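BENCH WALKDOWN - CUP CLEARING CHORE, HAND-HELD GRIPPER
Umisero pilot, Firketti bench room
Friday, first shift. Checked by B. Shim, comments from K. Ra and me where marked

Question from Hebden is still the same one: can a machine do the break room cups yet, without a person standing next to it. This sheet doesn't settle that. It only says if the bench and the tool are fit to record on.

Mark OK / FIX / HOLD. Comments go under the item, not on the back.

SECTION A - TOOL

1. Both fingers seated, no wobble at the shafts
OK. Wiggled by hand, power off.

2. Grip faces clean, edges intact
FIX. Lower edges of both pads look ragged, left one could be strip material starting to fray. Swap before Monday's run or at least trim. Please don't glue over it, Kyung-hwa spent a whole morning scraping the last lot.

3. Opening clear, nothing stuck between fingers
OK.

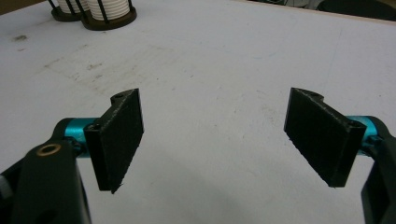 4. Finger travel full open to full close, 3 times
OK. Slight tick on closing, third time only. Watch it.

5. Cycle log filled in
FIX. Log says 877, counter on the tool says 1,008. Somebody skipped a page. Use the counter.

SECTION B - TABLE

6. Top wiped
FIX. Scuffs and stains left of center, brown and gray, plus a small dark smudge near the left side. Wiped twice, most of it stays. If it won't come off then write that down and move on, but the top shoud look the same all week or the comparison is junk.

7. Spool holders out of the work area
HOLD. Two of them standing on the table. Not in the way of the cups as far as I can tell, but an arm swinging wide would find them. Ask Si-eun Yoon if they can live on the shelf.

8. Stool and floor items clear of the table on the far side
FIX. Stool is close. Power strip on the floor by the table leg, and a lot of loose cable coming off the two computer towers toward the table. Trip hazard, same comment as in April. Tie it up.

9. Bench supplies off when not in use
FIX. Displays lit green. Check who needs them.

SECTION C - THE CHORE

10. Cups right type
OK. White paper, flower print. Flornex sheet asks for plain but the print helps you see if a cup has turned in the grip, so I'd keep these.

11. Cup held bottom up, pads on both sides of the wall
OK for position. Squeeze is the real issue. A paper cup wall gives, and a person feels that and eases off. The machine needs to be told. Go with the light setting til we have numbers.

12. Second cup not touched while first is held
HOLD. Too close for my liking. Give it a hand's width.

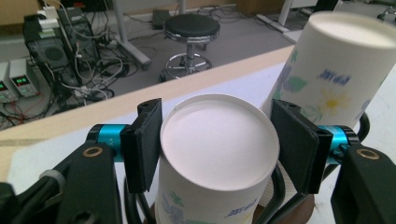 Comments by Albane Carré, bench safety
Sent to: Si-eun Yoon, Si-eun Shin (both please, last sheet went to the wrong Si-eun)

My view for Hebden - not yet. Picking one cup off a bare table, fine. Cups nested, half full, lying next to a spoon, no. Shop floor bin sorting is closer, parts are stiff and they all match.

Items 2, 8 and 9 closed before anyone records. 7 and 12 need an answer, 2 lines by mail is plenty. Rest can wait for next walkdown.

Re-check: B. Shim, 3 pm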